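Range hood ducting, a thread. Most complaints I read about weak or noisy hoods have little to do with the fan. They come from the duct.

1/ The rated airflow on the box is measured under controlled conditions. Add an elbow, a long run and a flapped wall cap, and the number at the cooktop is lower.

2/ My own kitchen: a Vanell hood rated at 176 litres per second on high. The run had 3 elbows, one of them straight off the collar, where it does the most harm. Leave a straight section there if you can.

3/ Flex duct is the other usual suspect. The ribs add friction, and any slack adds more. Rigid galvanized, joints taped with foil tape, no screws poking into the airstream to catch grease.

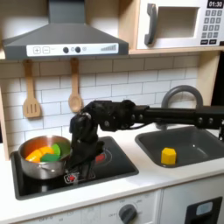 Clodagh Lynch asks whether semi-rigid aluminum is all right for a short offset. It is, if you pull it fully taut and keep it to the offset alone. Check your local code first — some places won't accept it.

4/ Don't reduce the diameter. A reducer at the collar raises air speed, and the noise goes up with it. If the old hole in the wall is too small, cut a new one.

5/ Makeup air. A tight house can't give up that much air without pulling it back from somewhere, and a gas water heater flue is a bad somewhere. Have a backdraft test done before you buy a bigger fan.

6/ Noise after the rework: 64 dB on high, measured standing at the cooktop with a Verix meter. I have no good "before" figure, so treat that as one reading in one room.

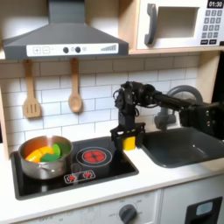

One reply says a recirculating hood with a charcoal filter avoids all this. It avoids the duct. The moisture and the combustion gases stay in the house.

7/ Wall cap: check that the damper swings freely, and clean it every March. Mine was nearly glued shut with grease and lint.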